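Preparing Household Goods for Short-Term Storage
Birngate Tenancy Services
Last reviewed Wednesday, January 11, 2023

Tenants whose units are scheduled for interior work must have their belongings packed and labelled before the contractor is given access. The following procedure applies to all suites in the Druker and Hashemi buildings.

1. Confirm your storage allotment
Each household is assigned one locker on the lower level of the Cedby annex. Locker numbers appear on the access notice. Requests for a second locker must be received in writing before the end of September.

2. Sort by room
Begin with the rooms used least. Set aside medication, identity documents, keys and a change of clothing, which should remain with you at all times. Perishable food, propane cylinders, paint and solvents are not accepted in the annex.

3. Pack
Use clean, dry cartons of a similar size. Place heavy items at the bottom and fill any gaps with paper or towels. Dishes should be wrapped singly and stood on edge. Tape the base of each carton with 2 strips along the centre seam and 1 across it. No carton may exceed 24 kilograms.

Small articles, such as cutlery and drawer contents, are best grouped on a covered table or bed before they are boxed. Shallow trays may be packed flat between layers.

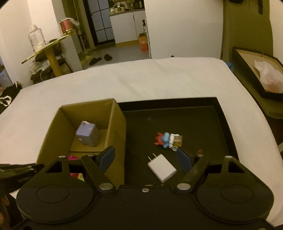

Evander Gourlay wrote to the office that he had numbered his cartons on the top only and was unable to read any of them once they were stacked. He recommends marking two adjoining sides as well, and keeping the list of contents on paper in case the annex has no cellular signal.

4. Label and record
Write the suite number, the room and the carton number in dark marker. Enter each carton on Form 114 and retain the yellow copy.

5. Deliver to the annex
The freight elevator must be reserved 3 business days in advance. Stack cartons no higher than the painted line on the locker wall and leave the aisle clear. Return the elevator key to the front desk by 4:30 p.m. on the day of your booking.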